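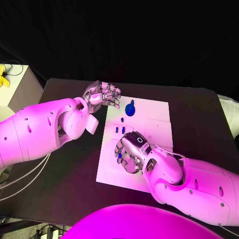

Should I buy a five-finger hand or a two-finger gripper?

Start with the two-finger gripper unless you already own a task it can't do. Most people who write to us want a hand because a hand looks like progress, and then spend the spring tuning thumbs. A parallel gripper opens and closes. You'll understand it by lunch. Once it has failed you at something specific, come back with that something and you'll know what kind of hand to shop for.

What hands and grippers have you tried?

Four so far: the Dekker two-finger, the Dekker three-finger, the Stemitz hand in its standard version, and the Stemitz hand with the rubber tips. We bought all of them at list price, a fact our accountant brings up.

How do you compare them?

Peg boards, mostly. Small pegs go into slots, come out again, and go into other slots. Each hand gets 900 tries on the same board with the same controller settings, and we write down every drop, jam and near miss. A try counts only if the peg ends up seated. Leaning against the edge looking hopeful is a miss.

Why pegs? My robot will be handling groceries / laundry / car parts.

Pegs are cheap, they don't bruise, and you can order more of exactly the same one. They're also rude about small errors. A hand that is a hair off will still pick up a towel and let you go on believing in it. We do have a softer set of objects and will post those numbers when they stop embarrassing us.

Do I need two arms?

For pegs, no. For knobs, lids and anything that slides away when poked, a second arm is worth having, if only to hold things still. Budget for the cabling too. Two arms need a good deal more than twice the cable management of one, and we have yet to meet a cable tie that solved it.

Which controller do you use?

The Makham, on everything. It isn't the fastest one out there, but it logs what it was told to do and what it did, in that order, with time stamps that agree with each other. We tried the Plalluston for a while in February. It was smooth and quick, and it restarted itself 39 times – usually with a peg in the air. A later firmware is supposed to fix this. We'll retest it.

Where should the camera go?

Up high, looking down over both arms, for the general view. The trouble is that the fingers hide whatever they're about to touch, so a head camera alone gets vague at exactly the wrong moment. A small wrist camera helped the Dekker grippers a lot. On the Stemitz it helped less, as its fingers curl into the view and stay there.

Does lighting matter?

More than the catalogs let on. Colored light can make two different parts look like the same part, and a shiny part can lose its edge completely. If your vision model learned under plain white light, test it under something uglier before you promise anyone anything. A dull, dark table surface saves a lot of grief.

How long does it take to swap one hand for another?

The bolts take 8 minutes. Calibration takes the rest of the morning. If a vendor says "tool-free quick change," ask whether that includes telling the robot what it is now wearing.

Can I send you a gripper to test?

You can. We publish whatever we find and we mail it back in the box it came in. Please include the cable. A surprising number of people don't include the cable.

Last updated Aug 19, 2026

Related pages
Dekker two-finger vs. three-finger: full results
Stemitz rubber tips, and how fast they wear
Reading a Makham log without crying
Wrist cameras: mounts we broke
Peg board drawings and slot sizes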